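Altari UV-3 Benchtop Lamp: Review After a Semester of Photochromic Dye Work

October 2, 2026

The Altari UV-3 is a benchtop ultraviolet lamp aimed at teaching labs and small workshops. It has a cast base, a jointed neck and a head holding three LED modules: one at 365 nm, one at 395 nm and one white. I bought it in February to replace a pair of tube lamps that were older than most of my students. My use is narrow. I run photochromic compounds, mostly spiropyrans and a couple of diarylethenes, in thin films and in dilute solution, and I need a source that will switch them from the clear form to the colored form in a repeatable way.

Price and contents

I paid full price through Dralik, who handle most of our optics orders. The box contains the lamp, a power supply, a foot switch, a pair of wraparound goggles and a calibration sheet for the individual head. The sheet gives irradiance for each module at three distances. There is no printed manual. The PDF is complete but badly ordered, with the interlock wiring placed after the warranty terms.

The goggles fit over prescription glasses, although the side seal is poor when they do. I kept using our old ones.

Output

The 365 nm module is the reason to buy the lamp. It reaches a stable level in under a minute and stays there. I logged it with a silicon photodiode behind a bandpass filter for 30 minutes from a cold start, then again for 30 minutes after moving the head to a different height. In both runs the drift after warm-up was smaller than the noise of my meter, so I can't give a useful number for it.

Uniformity is less good. At the working distance printed on the sheet, the center of the beam is plainly stronger than the rim. A film the size of a microscope slide will color evenly if it sits in the middle. Anything larger will not. For a larger piece I raise the head and accept a longer exposure. A diffuser plate is listed as an accessory. I haven't tried it, and it would cost some intensity.

The 395 nm module is brighter to the eye and less useful. It leaks enough violet that you can't judge a faint color change while it is on. For the diarylethenes I have, it does drive the ring closure, slowly. For the spiropyrans I stopped bothering.

The white module is meant for the return step. It works, but it is no faster than the projector lamp I was using before, and a compound that needs green light would be better served by a green LED. I'd have preferred a third module at 525 nm, and would have paid a little more for it.

Timer and control

Exposure is set on a dial with a click stop every second, up to 500 seconds. Past that you have to run the lamp in manual mode and watch a clock. The dial is accurate. What it lacks is a cycle mode. Anyone measuring fatigue -- how many times a film can be switched before it stops switching fully -- wants to run UV, pause, white, pause, and repeat overnight. The UV-3 can't do this from the front panel.

It can do it over USB. The command set is plain text and short: select module, set level, on, off, read head temperature. I had a script running the same afternoon. Two cautions. The lamp ignores any command sent while the soft-start ramp is in progress and doesn't report that it has done so. Also, the level command takes a percentage of drive current, and output is not linear with current below the lower third of the range. Measure it yourself before writing dose figures in a notebook.

The foot switch is wired as a toggle. I would like it to be momentary, so that lifting the foot ends the exposure. The jumper for changing this is inside the base, under the label, and removing the label voids the warranty.

Mechanical design

The neck has two joints with friction locks. They hold well when new. After a semester the upper joint had begun to sag under the weight of the head, by a few millimeters over an afternoon. Tightening the screw cured it, and the screw has needed attention every few weeks since. If you are computing dose from distance, check the height at the start of each run.

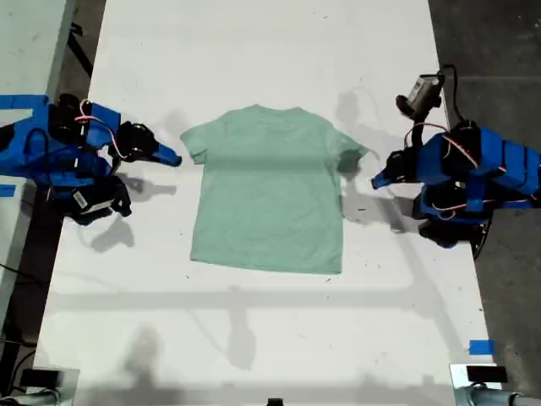

The base is heavy enough that the lamp doesn't tip with the neck at full reach. Its footprint is wide, though, and the power socket faces backward with a straight plug, so leave room behind. A right-angle plug fixes that. The finish resists acetone and ethanol. It does not resist toluene, which left a dull patch near the front edge.

Cooling is by a fan in the head. It is quiet, but it blows downward past the lens and onto the sample. For solid films this makes no difference. For an open dish of solution it speeds up evaporation enough to shift the concentration during a long exposure, and I saw absorbance rise in a way that had nothing to do with the chemistry. Use a quartz cover or a closed cuvette. I consider this the one real design mistake in the product.

Safety

There is an interlock loop on the rear terminal block, shipped with a shorting link. Ours is wired to the door of a simple enclosure made from amber acrylic. Opening the door cuts the LEDs at once, and they don't come back until the panel button is pressed, as it should be. Without an enclosure, stray UV on the bench is considerable. Pale benchtops scatter a good deal of it upward, and a card of matte black stock under the sample helps.

Comparison

The nearest rival I have used is the Gruveo bench source, on loan for a month. It has one UV module only, with a better lens, and the spot is much flatter. It also has a proper cycle mode. Against that, it costs more, its fan is loud, and there is no interlock at all. For fatigue testing on small samples I'd choose the Gruveo and build my own interlock. For a teaching lab, where several groups share one lamp and someone will open the door at the wrong moment, the Altari is the safer purchase.

The Chávez handheld comes up often in forum threads as a cheap substitute. It will turn a film blue. It has no regulation, its output falls as the battery drains, and I wouldn't quote a rate constant from it.

Support

I wrote to Altari once, about the ignored commands during soft start. They replied in 3 working days, confirmed the behavior and said a firmware change was planned. As of this writing the version on their site is the one my lamp shipped with.

Rating: four out of five for teaching use, three out of five for kinetics. I'll update the second figure if the firmware appears.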